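The broom question, again

I said in July that I was done writing about floors. Then the new tile went in, and I was down on it with a teal broom in my hand, wondering what I had paid for.

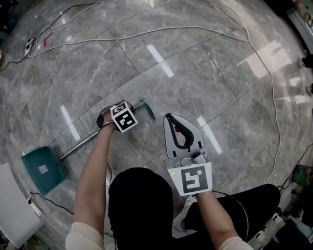 What the label promises

Every broom sold now is "for hard floors." The one from Noonan cost me $14, has a metal handle with a little teal cap on the end, and is meant to pick up fine dust in one pass. I don't believe in one pass. Big gray marble tiles with a high polish show every crumb the minute the ceiling lights are on, and they show the streaks too.

My friend Siobhán Foley swears by a flat mop from Gurkilent that costs $102. I borrowed it for a week. It pushed the grit into the grout lines and left it there, and then I got the broom out anyway. She says I was using it wrong. Maybe! But how many ways are there to push a mop?

What I do instead

Short strokes, toward me, with the bristles barely bent. Along the grout, then across it. Cables get lifted and swept under — going around them leaves a neat gray line the exact shape of the cable. I sit down for the last bit, by the wall, and check from low down with the lights on.

The man at the Clelthorpe showroom told me polished marble "practically cleans itself." He also tried to sell me a sealing kit. I'd like to know why a floor that cleans itself needs one.

I'm keeping the $14 broom until the bristles splay. The mop goes back to Siobhán tonight, and she can do her own grout.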